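Workshop notebook – Room 2, shared table
Entry of 23 March 2022
Kept by: Polyxeni Antoniadis
Circulated to: Hatice Ateş; shelf copy with the Stovberg folder

Purpose of entry

To record the present state of the table sorting exercise, the rules agreed so far for what stays on the table and what is put away, and the points still open. The previous entry ended with the storage labels and did not cover the table itself.

Background

The long light wooden table has been used for three purposes at once: meetings, small assembly work, and display of the dried flower arrangements prepared under the Dradano order. The result has been that items migrate. A marker put down during a meeting is found a week later under a sheet of packing paper. Stems are bumped by elbows and shed. It was agreed that the table should have a normal state to which it is returned at the end of each working session, and that the normal state should be written down.

The Dradano order calls for 200 dried arrangements in total, to be delivered in August. The first 100 bunches are tied and hanging in the storeroom. The vases on the table are reference arrangements only and are not to be counted toward the order or taken apart for stems. This was misunderstood once and should not be again.

Categories

Three categories are in use.

Category A – fixed. Vases and arrangements. These stay on the table and are moved only for cleaning, with both hands, and returned to the same side.

Category B – returning. Small shared items with a home elsewhere: remote controls, markers, the computer mouse, boxes, scissors, tape. These may be on the table during a session and are put back at the end of it.

Category C – personal. Bottles, cups, glasses cases, telephones. The owner removes them. If an item is still present the following morning it goes to the shelf by the door, without further notice.

The distinction between B and C gave some trouble. A mouse is issued equipment but tends to be treated as personal by whoever has used it longest. For the purposes of this notebook all computer accessories are B, whatever label they carry. The charging tray in the second drawer is their home. The tray was cut for the older, larger mice and the present ones slide in it; a strip of felt along the front edge would be sufficient.

Session notes

Started with the table as found. Worked from the front edge toward the back, on the principle that the items nearest the hand are the ones most often left behind. The mouse first, then the remote control, the marker and the black box in that order. The flowers were left until last so that dust and loose seed could be cleaned in a single pass.

The green vase is more stable than the pink one. Its body is rounded and it can be shifted a short distance on a cloth without the flowers moving much. The yellow material is dry and brittle at the tips, and the stalks that lean to the left have a habit of catching sleeves. Note for the next arrangement of this type: trim the outer stalks shorter and keep the lean toward the wall.

The pink vase is slim and is the one to worry about. The stems in it are long for its width. I would like to put clean sand in the bottom before it is used as a reference for the Namura visit. Hatice has objected in the past that sand finds its way onto the table whenever a vase is emptied, and small glass beads may be the better choice. To be tried on a spare vase first.
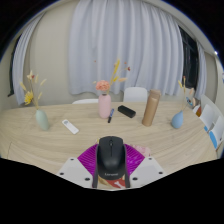 Hatice Ateş: I would move the remote control to Category A. We look for it at the start of every meeting, and each time it has been correctly put away in the drawer. If it had a fixed place beside the green vase, we would lose less time. I have no objection to the remaining categories, but I would ask that the bottles not be moved to the shelf by the door. That shelf is narrow and a tall bottle will not stand there safely.

Response to the above, for the record. The point on the shelf is accepted. Personal bottles will go on the floor of the open cabinet, where there is height enough, and the wording under Category C is to be read accordingly until the rules are copied out clean. The point on the remote control is noted but not yet accepted. My concern is that one exception on the table invites others. I propose a trial: the remote control stays on the table, left side, for the remainder of this month, and we compare how often it is missing.

Cleaning

The surface was wiped along the grain with a barely damp cloth, then dried. No polish. The last polish used left a film to which the seed dust adhered, and it took two further cleanings to remove. If a product is wanted, the Chung wax is in the lower cabinet, but it should be tested on the underside first and the result entered here with initials.

Seed heads should be lifted from the surface with a soft brush before any cloth touches it. Wiping them crushes them and the fragments scratch. The brush is the wide one with the short handle. It is not to be used for glue.

One mark from a marker was found toward the middle. It came away with a little alcohol on a cotton pad. Caps on, please. A marker without a cap belongs in the waste bin and is to be replaced from the stationery box.

Storage of the returning items

Second drawer, left: markers, pencils, tape.
Second drawer, right: charging tray, mice, cables tied singly.
Third drawer: remote controls, spare batteries in their original packaging.
Open cabinet, upper shelf: boxes, closed and labeled on the short side.

The boxes need particular attention. A flat black box looks much like any other once its lid is on, and two have been opened this month in search of things that were in neither. Labels go on the short side because that is the side facing outward on the shelf. Paper labels written in pencil have held up better than the printed ones, which curl.

The tag stock for the Dradano bunches (2,000 pieces, of which 600 are already punched) is kept separately and should not be drawn on for box labels. It is heavier than required and the supply has been allotted.

Arrangement notes for the reference vases

Entered at Hatice's request, so that either of us can restore an arrangement after cleaning.

Green vase: yellow flowers with grasses, a full bunch, loose at the top. Insert the grasses first and the flowers among them. Do not tie. The vase opening holds them well enough.

Pink vase: the layered peach flower sits low, close to the rim. The golden stems rise upward and go to the right. The small reddish buds are at the tips and are the first thing to break, so the spray should be held near its base at all times. Two spare sprays are in the storeroom, wrapped in tissue, marked R.

The two vases are kept well apart. When they were side by side last August the stems tangled, and separating them cost a good part of the seed heads. A gap wide enough for a forearm is the working measure.

Open points

1. Felt strip for the charging tray. Material is on hand. Polyxeni.
2. Beads or sand for the pink vase, test on a spare. Hatice.
3. Remote control trial, left side of table, result at the end of the month. Both.
4. Clean copy of the category rules, to include the correction on bottles. Polyxeni.
5. Whether the Stovberg lamp can be fixed over the table – the cable is too short to reach without crossing the walkway. No decision.
6. Assembly work on the same table. Hatice prefers a separate bench. I agree in principle, but there is no bench free until the Dradano bunches leave the storeroom.

Item 6 should be taken up before the Namura visit, as the visitors will expect to be seated at this table.

Addition, same day. The felt has been cut and laid in without adhesive. It holds the mice adequately but shifts when the drawer is closed sharply. Double-sided tape to be tried next.

P. A.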